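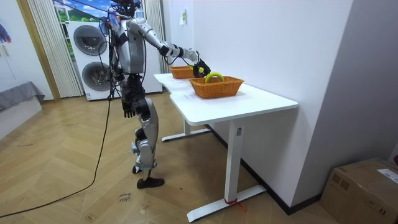
Leltcombe Basket Weaving Weekend: Your Questions

Do I need any experience?
None at all! Most people who come have never touched a willow rod. If you can tie your shoes, you're ready to start.

What will I make?
On Saturday everyone weaves a small round basket. On Sunday you pick your own project, and we love seeing what people come up with (last August we had a cat bed, a bike basket and a very grand hat).

Who teaches it?
Baltazar Bañuelos, who has been weaving for 19 years and still gets excited about a good rim.

How much does it cost?
$90 for one day. Willow, tools and soup are included.

Do I have to soak the willow myself?
No, we do that ahead of time. Dried willow with the bark on needs days in the tank, so it goes in well before you get here.

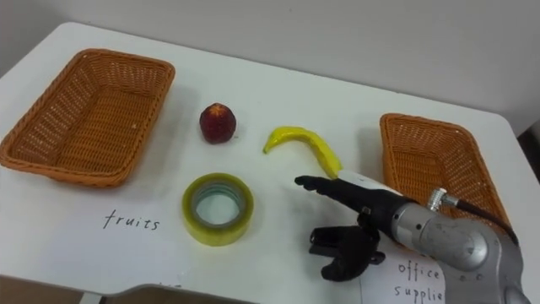
Wicker baskets with braided rims and open weave.

Is it hard on the hands?
A little, by Sunday afternoon. Bring hand cream and take breaks whenever you like. Thin gloves are fine, though most people take them off to feel the rods better.

How do I look after my basket?
Keep it away from heaters, dust it with a soft brush and give it a light misting once in a while. Willow loves a bit of damp air!

Where do I park?
Behind the Michalski Building, 328 Gondel Street. The lot is free on weekends.

Can I bring my kids?
Ages 10 and up are very welcome with an adult.

Last updated 07/02/2019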